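The Slow Mare Who Learned to Wait

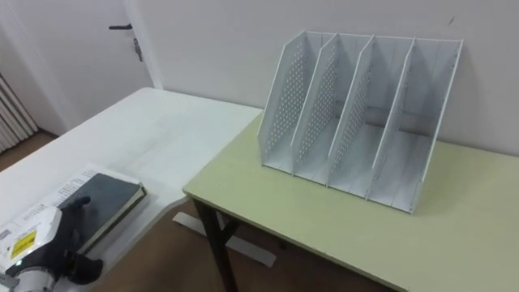 I first heard about Mai from a guy selling coffee at the Nollside track, which is how I hear about most horses worth knowing. He told me there was a little bay mare going around in the September maidens who broke slowly every single time, and that I should put a few dollars on her anyway. I did not. She won at 23 to 1, and I've been paying for my coffee with a grudge ever since.

So I drove out to see her trainer, Chiến Trương, who keeps 16 horses on a scrubby piece of land past the feed store. He was up at 4:30 (I was up at 4:30 too, and a lot less happy about it!) and he walked me straight to her stall without saying much. Mai pinned her ears at me and went back to her hay.

Chiến bought her after she'd flopped for two other barns. Both had tried to fix the start - extra gate schooling, blinkers, a different bit, the works. He tried some of that too and then he quit. "She hates being rushed," he told me. "I hate being rushed. We get along."

What he did was teach her to settle at the back and save everything for the last stretch. They worked her behind an old gelding called Kurnus, who goes along at the same speed whatever you ask of him, and she wasn't allowed past until the final furlong. She threw fits for weeks. Then one morning she just dropped her head and sat there behind him, breathing easy, and when her rider let her go she went by like he was parked.

She's had roughly a dozen starts for Chiến now, and her worst finish on a dry track is fourth. Mud is another story, and he scratches her if it rains hard.

The next question is the Cemine Stakes, which is a big jump in class and a longer trip than she's ever run. I asked if he was worried about the pace up front. He shrugged and said the faster they go, the better he likes it.

I stayed to watch her gallop. The sun was barely up, the rail was freezing, and she came around the turn on her own with her ears flopping - then she saw the straight and flattened them. I've already set aside my money for the Cemine, and this time I'm buying the coffee guy's too.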